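Driltness 二本指グリッパー・手首カメラキット
取扱 Zodmont 製造 Plevesetti
最終更新 2024年3月28日

製品一覧 > ロボットハンド > 電動二本指 > Driltness

Driltnessは、小型アーム向けの電動平行二本指グリッパーと、手首に固定する小型カメラを一組にしたキットです。教示データの記録、部品の仕分け、床置き部品の回収といった、対象物が手で持てる大きさの作業を想定しています。制御用のソフトウェアCcoriが付属し、グリッパーの開閉とカメラ映像を同じ時刻情報で記録できます。

Zodmontではキット一式の販売のほか、指先だけの追加購入、取り付けフランジの製作、貸し出し機による事前確認を受け付けています。掲載内容は現行型のものです。旧型をお使いのお客様は、末尾の「旧型との違い」をご覧ください。

キットの内容

グリッパー本体
標準指先(左右一組、黒)
手首カメラおよびカメラブラケット
通信ケーブル、電源ケーブル
アーム側取り付けフランジ(ご注文時に選択)
校正シート
六角レンチ、取り付けねじ一式
Ccoriのライセンス証書
取扱説明書(日本語)

アーム本体、制御用の計算機、安定化電源は含まれません。電源をお持ちでない場合は見積もり時にお知らせください。動作を確認した機種をご案内します。

グリッパー本体について

左右の指は一つのモーターで連動して動きます。開閉の中心は常に本体の中心線上にあり、片側だけを動かすことはできません。対象物が中心から外れた位置にあるときは、先に指が触れた側へ対象物が押されます。軽い部品なら押されながら中央に寄りますが、背が高く底の小さいものは倒れることがあります。円筒形の部品を立てた状態でつかむ作業では、閉じる前にアームを横に動かして中心を合わせる手順を入れてください。

最大開口は70mmです。この値は標準指先を付けたときの内側の面どうしの距離で、指先を交換すると変わります。薄型の指先では広く、当て板付きの指先では狭くなります。

指の位置は電源を切ると保持されません。つかんだまま停電した場合、ばねの力で軽く握った状態が残りますが、重い部品を支え続ける力はありません。人の上や壊れやすい機器の上を通る経路では使用しないでください。

握る力はCcoriの画面、または通信コマンドから段階的に設定します。設定値は本体に記憶され、次に電源を入れたときも同じ値で始まります。共用の機材では、前に使った人の設定が残っていることを前提に、作業の最初に読み出して確認する運用をお勧めします。

指先の種類

指先は7種類を用意しています。いずれもねじ止めで、本体を分解せずに交換できます。

標準型 角形、平らな内面。箱物、板物、円筒物に広く使えます。
薄型 先端の厚みを抑えたもの。並んだ部品の隙間に差し込む作業向け。
V溝型 内面に縦の溝を設けたもの。丸棒や円筒部品が回りにくくなります。
当て板型 交換式の軟らかい当て板を貼ったもの。塗装面や被覆のある部品向け。
爪付き型 先端の内側に小さな爪があり、薄い板の縁を拾えます。
長尺型 深い箱の底に届かせるためのもの。握る力の上限を下げて使います。
無加工型 お客様ご自身で追加工するための素材です。

最初の一組で迷われる場合は、標準型で始めて、滑る部品が決まってから追加するのがよいと思います。弊社で貸し出し機を使われたお客様の多くは標準型のまま運用し、追加されるときは当て板型かV溝型のどちらかです。

標準型の内面は平らなので、円筒部品とは左右それぞれ縦の線で接することになります。電解コンデンサのように樹脂の被覆がかかった部品では、握りが弱いと被覆の表面で滑り、強すぎると跡が付きます。最初は弱い設定から始め、持ち上げて落ちない値まで上げていってください。部品の上端近くをつかむよりも、少し下げて胴の部分をつかむほうが姿勢は安定します。

指先の高さと差し込み

標準型の指先は、先端から38mmまでが平行な把持面です。これより根元側には段差があり、背の高い部品を奥まで差し込むと段差に当たります。部品の頭に端子やねじがある場合は、その高さも含めて見てください。端子に段差が当たったまま下降を続けると、部品にもアームにも無理がかかります。

床や作業台に置かれた低い部品をつかむときは、指先が面に触れる少し手前で止める設定にします。硬い台であれば隙間を小さくできますが、カーペットやゴムマットのように沈む面では、部品の底の高さが場所によって変わります。面の高さを一点だけで測ると、離れた位置では指先が面をこすったり、逆に高すぎて部品の頭しかつかめなかったりします。作業範囲の四隅と中央で高さを取り、Ccoriの面登録に入れておくと補正が効きます。

手首カメラ

カメラは本体の手首側に固定し、指先の方向を向けます。出荷時の向きでは、映像の下側の左右に両方の指が入ります。指が映らない向きにも調整できますが、教示データの記録に使うなら出荷時の向きを推奨します。対象物と両方の指との間隔が一つの映像に収まるほうが、あとで記録を見直すときに、どの段階で位置がずれたのかを追いやすくなります。

レンズの焦点は固定です。指先の少し先から作業面の中ほどまでが見やすいように合わせてありますが、レンズのすぐ近くに来たものはやや甘く映ります。細かい文字の読み取りや外観検査には向きません。型番の刻印を読む工程があるなら、別に固定カメラを立ててください。
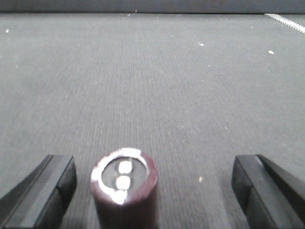 接近の途中では、対象物の左右に残る隙間を見て位置を直します。操作者が映像だけを頼りに動かす場合、画面の中央に合わせようとするより、左右の指から等しい距離に置くつもりで動かしたほうが早く合います。カメラの取り付けがわずかに回っていても、指との関係で見ていれば影響を受けません。Ccoriの補助線表示を使うと、左右の指先の中間に縦線が出ます。この線は指の開き量に合わせて引き直されるので、開いた状態でも途中まで閉じた状態でも同じ見方ができます。

光沢のある部品では、金属の縁や被覆の丸みに照明が映り込み、映像の中で白く飛ぶことがあります。コンデンサの上面の輪や端子が典型です。露出を自動にしておくと、こうした部品に近づいたときに全体が暗くなり、遠ざかると明るくなります。記録した映像を学習に使うときは露出を手動に固定し、部品がいちばん明るく映る位置で値を決めてください。照明を拡散板付きのものに替えるのも有効です。

背景となる面の色も影響します。黒い指先に対して作業面が黒いと、指の輪郭が取りにくくなります。灰色程度の明るさがあれば補助線の検出に支障はありません。細かい畝や織り目のある面でも使えますが、面に落ちた紙くずや糸くずは、小さな部品を探す設定にしていると候補として拾われることがあります。検出の下限寸法を部品に合わせて上げるか、作業前に掃除機をかけてください。

カメラのケーブルは手首の回転で巻き付きます。アームの最終軸を大きく回す動作があるときは、付属の留め具で前腕側に余長を取り、実際の可動範囲を低速で一度通して、引っ張られる位置がないことを確かめてから本番の速度に上げてください。

Ccoriでできること

Ccoriは、グリッパーの操作、映像の表示、記録、面登録、校正をまとめたソフトウェアです。起動すると左に映像、右に指の開き量と握る力の表示が並びます。主な機能は次のとおりです。

開閉操作 キーボード、画面上のつまみ、外部コマンドのいずれからも操作できます。
記録 映像、指の開き量、モーター電流、アーム側から受け取った姿勢を一つのまとまりとして保存します。
面登録 作業面の高さを複数点で登録し、下降の限度を決めます。
補助線 左右の指先の中間、および対象物の見かけの幅を映像に重ねて表示します。
区切り 記録中にキーを押すと、その時点に印が入ります。接近、把持、持ち上げ、置きの境目に使います。
書き出し 記録を映像ファイルと表形式の数値に分けて書き出します。

アームの姿勢の受け取りには、アーム側で姿勢を送信する設定が必要です。対応する機種の一覧は見積もり時にお渡しします。一覧にない機種でも、姿勢を一定の間隔で送れるものであれば、変換用の小さなプログラムを書くことで接続できます。弊社で作成する場合は別料金です。

記録の保存先には内蔵のドライブを指定してください。ネットワーク上の共有フォルダに直接記録すると、回線が混んだときに映像が抜けます。抜けた箇所は書き出し時に一覧で表示されますが、あとから補うことはできません。

Ccoriは一台のグリッパーにつき一つのライセンスが付きます。計算機を入れ替えるときは、古い計算機で登録を解除してから新しい計算機で登録します。古い計算機が故障して解除できないときは、弊社までご連絡ください。

取り付けの手順

アームの電源を切り、非常停止を押した状態で作業します。

フランジをアームの手首に取り付けます。位置決めピンがあるものは先にピンを入れ、ねじは対角の順に締めます。
グリッパー本体をフランジに載せ、ケーブルの出口がアームの前腕側を向くように合わせます。
カメラブラケットを本体の側面に取り付けます。この段階ではねじを仮締めにしておきます。
カメラを差し込み、通信ケーブルと電源ケーブルをつなぎます。
計算機でCcoriを起動し、映像に左右の指が同じくらいの大きさで入る位置でブラケットを本締めします。
指を全開、全閉の順に動かし、原点を登録します。
校正シートを作業面に敷き、画面の案内に従って校正します。

フランジが合わない場合に、ワッシャーを重ねて高さを調整するのはおやめください。面が傾き、指先では無視できないずれになります。図面をいただければ、合うフランジを製作します。

校正は、カメラを外したとき、ブラケットに物をぶつけたとき、指先を別の種類に替えたときにやり直します。同じ種類の指先への交換であれば、原点の登録だけで済みます。

床置きの部品を扱う場合

台の上での作業に比べ、床置きの作業ではアームを低い位置まで伸ばすので、肘や前腕が床や架台に近づきます。Ccoriの面登録が見ているのは指先の高さだけで、アームの途中の部分が何かに当たることは防ぎません。アーム側の干渉領域の設定を必ず併用してください。

壁際では手首の向きが制限されます。指の開く方向が壁と直角になっていると、壁側の指が入る余地がなくなります。壁に近い部品には、手首を回して指の開く方向を壁と平行にしてから下ろします。どうしても入らないときは、部品を一度手前へ寄せる動作を挟むことになりますが、立てて置いた円筒部品は押す高さによって簡単に倒れます。押す位置は重心より低く、速度は遅く設定してください。

カーペット上では、部品の底が繊維に沈んで少し傾くことがあります。傾いた円筒を垂直な指で挟むと、閉じるにつれて部品が起き、そのとき底が動きます。動く量は小さいのですが、置いた位置を記録して次の工程で使う場合には差として出ます。位置の精度が必要な工程では、沈まない板を一枚敷いてください。

繊維くずは指先のねじ穴と本体の隙間にたまります。床での作業が続く場合は、一日の終わりに刷毛で払ってください。エアーを吹き付けるとくずが内部に入ることがあるので使用しないでください。

電子部品を扱うときの注意

標準指先は導電性を持たせていません。静電気に弱い部品を扱う工程では、接地できる指先の製作をご相談ください。作業面についても同様で、一般のカーペットは静電気対策の面としては扱えません。

大型の電解コンデンサは、取り外したあとも電荷が残っていることがあります。グリッパーでつかませる前に、部品の取り扱いに慣れた方が放電と確認を済ませてください。両方の端子に金属が同時に触れる指先は使わないでください。爪付き型は先端が金属なので、端子のある面の側からつかむ用途には使えません。

仕様

方式 電動平行二本指、左右連動
最大開口 70mm(標準指先)
平行把持面 先端から38mm(標準指先)
指先の種類 7種類
指先の色 黒
カメラ カラー、固定焦点、手首固定
露出 自動または手動
通信 有線
ソフトウェア Ccori(一台分のライセンス付属)
使用場所 屋内、結露しないこと

握る力、質量、電源容量、ケーブル長は、選択されるフランジと指先の組み合わせによって変わるため、見積書に組み合わせごとの値を記載します。

保守と消耗品

消耗品は指先、当て板、ケーブル留め具です。指先の内面に筋状の摩耗が出たら交換の目安です。左右は必ず組で交換してください。片側だけを新しくすると、閉じたときの中心がずれます。

本体内部の送りねじには、出荷時にグリースを入れてあります。お客様による注油は不要です。開閉のときに引っかかりや異音が出た場合は使用を止め、Ccoriの診断画面の記録を添えてご連絡ください。記録があると、お預かりする前に原因の見当が付くことがあります。

カメラのレンズは乾いた柔らかい布で拭きます。溶剤は使わないでください。レンズの手前に保護用の透明板が付いており、傷が付いたときはこの板だけを交換できます。

修理はお預かりでの対応です。お預かりの期間中に代替機が必要な場合は、在庫の状況により貸し出します。

使用した所感

弊社の技術担当、菅原玄治が貸し出し機の準備を兼ねて現行型を使っています。以下はその記録からの抜粋です。

「旧型で面倒だったカメラのがたつきは、ブラケットの固定が二か所になって気にならなくなった。指先を外してもカメラに触れずに済むので、標準型どうしの交換なら校正はそのままでよい。補助線は慣れるまで邪魔に感じたが、円筒部品を続けて扱うときには出しておいたほうが楽である。」

「不満は開閉の音。静かな部屋では気になる大きさで、旧型と変わっていない。もう一つは区切りのキーで、押した印を画面上で消せない。書き出したあとに表のほうで消している。製造元には伝えてあり、ソフトの更新で対応するとの返事をもらっている。」

「カーペットの上で背の高い部品を立てて使うと、最初のうちはよく倒した。原因はほとんどが左右の寄せ不足で、片側の指が先に当たっていた。閉じる速度を落としても倒れるものは倒れる。閉じる前に寄せるほうに時間を使ったほうがよい。」

区切りの印を画面上で消す機能は、6月のCcoriの更新で追加される予定です。現行型、旧型のどちらをお使いの場合も無償で更新できます。

旧型との違い

カメラブラケットの固定方法が変わりました。旧型のブラケットは現行型の本体に付きません。
指先のねじ位置は同じです。旧型用に購入された指先は現行型でもそのまま使えます。
通信コマンドは共通ですが、面登録に関するコマンドが追加されています。
通信ケーブルのコネクターは、ねじで固定する形に変わりました。旧型のケーブルを流用するには変換アダプターが必要です。

旧型から現行型へのお買い替えでは、指先を除いた本体とカメラのみの構成もお選びいただけます。

納期とご注文

キット標準構成の納期は、ご注文の確認から9営業日です。フランジの製作を含む場合は、図面の確認が済んだ時点で改めて納期をお知らせします。指先のみのご注文は在庫があれば翌営業日に発送します。

見積もりのご依頼には、次の内容をお書き添えください。

お使いのアームの製造元と型式
手首の取り付け面の図面、または寸法のわかる資料
つかむ対象物の寸法、質量、表面の材質
対象物を置く面の種類(机、トレー、床など)
記録機能を使うかどうか

対象物の現物をお送りいただければ、弊社の機材でつかめるかどうかを確認し、結果を映像付きでお返しします。確認は無料ですが、往復の送料はお客様のご負担となります。コンデンサや電池など電気を蓄える部品は、放電の済んだもの、または電気的に不良で保管電荷のないことを確認されたものに限ってお受けします。

貸し出し機

貸し出しの構成は、本体、カメラ、標準指先、当て板型指先、Ccoriを入れた計算機です。フランジは在庫の中から合うものを同梱します。合うものがない場合、貸し出しの前にフランジの製作が必要になり、その費用は購入時に本体価格から差し引きます。

返却の際は、記録したデータを計算機から消してください。消し忘れがあった場合は弊社で消去し、内容の確認や複製は行いません。

保証

通常の使用で生じた故障は保証期間内であれば無償で修理します。次の場合は有償となります。

対象物または周囲への衝突による変形
指先以外の部分への追加工
指定外の電源の使用による損傷
液体や切りくずの侵入
本体の分解

無加工型の指先に追加工したものは、加工後の強度について保証の対象外です。加工図面をお送りいただければ、肉厚の不足しそうな箇所があるかどうかを事前に見ることはできます。

お問い合わせは、Zodmontの製品窓口まで、お問い合わせフォームからお送りください。件名に「Driltness」と入れていただくと担当に直接届きます。

関連製品
Driltness 指先単品
Driltness カメラ保護板
Driltness ケーブル変換アダプター
Ccori 追加ライセンス
校正シート(大判)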